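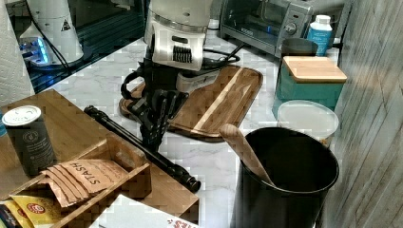

Budget for a second arm: new hand, or used arm with simple gripper?

Forum: Small Lab and Home Automation > Buying and Planning

rpinheiro
Posted 18 August 2026

Hello everyone. I have read this forum for a long time but I write rarely, so please be patient with my English.

We are a small group and we work on kitchen tasks with one arm and one multi-fingered hand. The work is done on a real kitchen counter, with the normal things that people keep there: tea packets, canisters, a wooden spoon, a cutting board, a toaster oven at the back. I must now prepare the equipment plan for next year, and I have 1320 euros which are free to use. The rest of the money is already given to salaries and to the room.

The question is how to spend it. I see these possibilities:

Option A. A spare hand of the same type as we have now. The seller is Gonidov and they offer a refurbished one. It would take nearly all of the money.

Option B. A used small arm, model Skukov, with a simple parallel gripper. The price is lower and there would remain something for cables and a proper mount.

Option C. No new machine. Spend the money on spare finger parts, better cable guides, a second power supply, and a cart so that the setup can move out of the kitchen when it is not needed.

My colleague wants A, I am more for C, and our supervisor says that B looks best in the yearly report. What would you do?

Raquel Pinheiro

tendon_tom
Re: Budget for a second arm

C, and I would not think very long about it.

A spare hand sounds like insurance, but what breaks on a hand is usually the same small part again and again. If you buy the whole hand you pay for the palm, the housing, the board and all the motors in order to have one distal joint on the shelf. Keep a notebook of what failed this year. If the failures are in the fingers, buy finger parts.

Also I see that your cables go in loops around and behind the arm. For a crowded counter I would put money there first. One loop catches a canister and you have a broken connector and tea on the floor.

mirela_k
Re: Budget for a second arm

I do not agree with Tom, at least not completely.

We had the same discussion in our group last February. We chose spare parts. Then the control board in the palm died, which was the one part we did not have, and the supplier did not sell it separately. We waited 17 weeks. A student had to change the subject of her thesis during this time, and she was not happy with us.

So my question to Raquel is: how long can you be without the hand? If the answer is "one month is no problem", take C. If there is a deadline with a date on it, A is less foolish than it looks.

rpinheiro
Re: Budget for a second arm

Thank you both for the quick answers.

Tom, about the cables you are right and I am a little ashamed. We have the guides in a drawer, but they are made for another diameter. I will put new ones on the list whichever option we take.

Mirela, this is a good question and I did not ask it to myself before. We have one demonstration for the partner in spring and it cannot be moved. Outside of this, a stop of one month would be unpleasant but possible.

I looked into my notes about failures. It was nearly always the same: a finger joint becomes loose, or the skin on the fingertip wears and then it slides on smooth things. The board never failed. But I understand that "never failed" is not the same as "will not fail".

old_bench
Re: Budget for a second arm

Please ask Gonidov what "refurbished" means before you compare anything. I bought a refurbished hand from another seller. It was cleaned, and I think this was the complete refurbishing. The backlash in the thumb was worse than in the one I wanted to replace.

Things to request in writing:

Number of hours on the motors
Firmware version, and whether it can be updated by you
Which joints were replaced
Who pays for shipping if you return it
Whether the connector is the same revision as yours

The last point is easy to forget. Same model name, different connector, and then you make an adapter during a whole afternoon.

servo_lukas
Re: Budget for a second arm

I want to defend option B a little, because it has no friend here.

With one arm all your work waits in one line. Somebody calibrates, so nobody else can collect data. Somebody changes a fingertip, the same thing. With a second arm, also a simple one, the new student can learn on it and make mistakes on it. A parallel gripper is boring, but it picks up a tea packet if the packet is presented well, and it can hold a spoon. For many experiments it is enough.

The Skukov is slow, but I have used one for years and I only changed the belt. Used ones appear often. You do not have to take the first offer.

tendon_tom
Re: Budget for a second arm

Lukas, where does she put it? There is hardly place for the cutting board. A second arm on that counter means that the two arms will meet each other, and then you need collision checking between them, and this is work for a person who is not in the budget.

servo_lukas
Re: Budget for a second arm

She wrote that she thinks about a cart. So put the second arm on the cart and train in another room. I did not say to put them side by side.

tendon_tom
Re: Budget for a second arm

Then B costs the arm plus the cart plus the mount plus the second power supply plus a computer. You are not at 1320 anymore.

servo_lukas
Re: Budget for a second arm

An old office computer is enough to run it. Every institute has one under a table. But I accept the point about the mount. A good mount is expensive and a bad mount is worse than no arm.

mirela_k
Re: Budget for a second arm

Can we please return to what she asked. Raquel, does your administration permit you to buy used equipment from a private seller? In our place it is forbidden, we need an invoice from a company with a tax number. If you have the same rule, half of the used offers for B disappear, and only dealers remain, who take more.

rpinheiro
Re: Budget for a second arm

I have asked this morning. The rule is: used equipment is permitted, but only with invoice and only if there is a warranty of some kind in writing. So private sellers are out.

I also wrote to Gonidov with the list of old_bench. They answered fast, which I appreciate. They replaced the finger joints and tested the hand, but they did not write the motor hours. The firmware can be updated by us. The connector is "compatible", and I have now asked what this word means exactly. Shipping is 99 euros and return shipping is on us.

For B, I found one dealer, Manole, who has a Skukov with invoice. There is no mount included. With a mount from the same dealer it goes over the budget by a small amount, and our administration does not know the concept "small amount".

old_bench
Re: Budget for a second arm

"Compatible" means adapter. I would be glad to be wrong.

No motor hours is for me a reason to ask for a lower price. They can read the hours from the controller in one minute. If they did not write the number, perhaps the number is not pretty. Or the person who answers the mail is in the sales office and did not ask the workshop. Ask one more time, politely.

gripfan
Re: Budget for a second arm

New here, sorry if I ask something basic. Why not rent a hand for the demonstration only? Then the budget stays free for C and you have a spare during the weeks when it is important. I know that Stivuslow makes short rentals for fairs.

mirela_k
Re: Budget for a second arm

This is not basic, this is a good idea. I did not know that they rent to small groups. Do they want a deposit? A deposit can be a problem, our administration could not pay one, because the money comes back and they had no form for money that comes back.

gripfan
Re: Budget for a second arm

When we did it, there was no deposit but we had to show an insurance paper. It was for an arm, not for a hand. I do not know the conditions for hands. They do not have every model, so Raquel should ask early.

tendon_tom
Re: Budget for a second arm

I can agree with C plus rental. I would only say: do the first test with the rented hand some days before the demonstration and not in the same morning. The joint limits can be a little different between two hands of the same model, and your grasps for thin things will feel it. For the packets it can be critical, for a canister probably no difference.

rpinheiro
Re: Budget for a second arm

I like this solution. I have now made the draft like this, in order of importance:

Finger joints and fingertip skins, enough for one year
Cable guides in the correct diameter, with some spare length
Second power supply
Rental of one hand for the demonstration, with extra days for testing
Cart, only if money remains

My supervisor asked where is the robot in this list. I said that the robot is already in the kitchen and that the list is to keep it working. He was not fully convinced, but he will read the failure notes, so I have to write them in a clean form.

My colleague still wants the hand. She says that rental money is gone money, and that a hand on the shelf has a value for years. I cannot say that she is wrong.

servo_lukas
Re: Budget for a second arm

She is not wrong, but a hand on the shelf gets old too. Rubber gets hard, and firmware gets old. After some years you have a spare that needs spares.

I still would look at B for the following year. If you buy the cart now, choose one with a top plate that you can drill. Then it can carry an arm later, and the money is not spent twice.

old_bench
Re: Budget for a second arm

Agree with the drillable plate. And take wheels with brakes on all corners, not only on one side. The cheap carts have brakes on one side and they turn when the arm accelerates.

rpinheiro
Re: Budget for a second arm

Brakes on all corners, noted. I have written to Stivuslow about the rental and I wait for the offer. Gonidov has also answered: it is an adapter, old_bench, and it is not included in the price. The motor hours they will send when the technician is back from vacation.

I will write here again when I have the numbers for the rental.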